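Tips from my dining table: recording pick-and-place runs at home

I've been recording practice runs for Plirari since January, all on an ordinary table, and people keep asking how I stop it taking over the house. So, a few household tricks!

Iron the tablecloth, then iron it again. A checked cloth is brilliant for putting things back in the same spot, but every ripple bends the lines. I roll mine round a cardboard tube between sessions - folding it is asking for trouble.

Wash plastic fruit in warm water with a drop of washing-up liquid and dry it properly with an old tea towel. Greasy fingerprints make it slippery, and a dropped lemon rolls a surprisingly long way (ours lives under the piano half the time).

Move something before every run. Mirjam Desmet, who checks my batches, sent back 85 in one go as I'd left the basket in the same place all afternoon. Now I shift the basket or the plate, swap a fruit over and scatter the foam cubes afresh. If you've got a lidded basket, decide whether the lid is open or shut before you press record, and write it down. 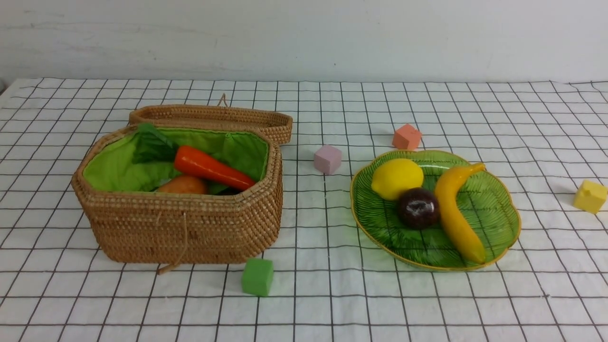
Foam cubes do get nibbled at the corners, by the way. I keep the tatty ones in the mix, as a learning system ought to meet a few scruffy things as well as perfect ones. Bin them only when they start shedding crumbs on the cloth.

Keep your fluffed runs too, but label them as fluffed! I use a separate folder and a one-line note, "dropped the plum" or whatever it was. My last batch came to 196 and I'd have been lost without those notes.

And stop for tea before you get sloppy. I'm at 1,188 runs now and the worst of them were all done after nine at night.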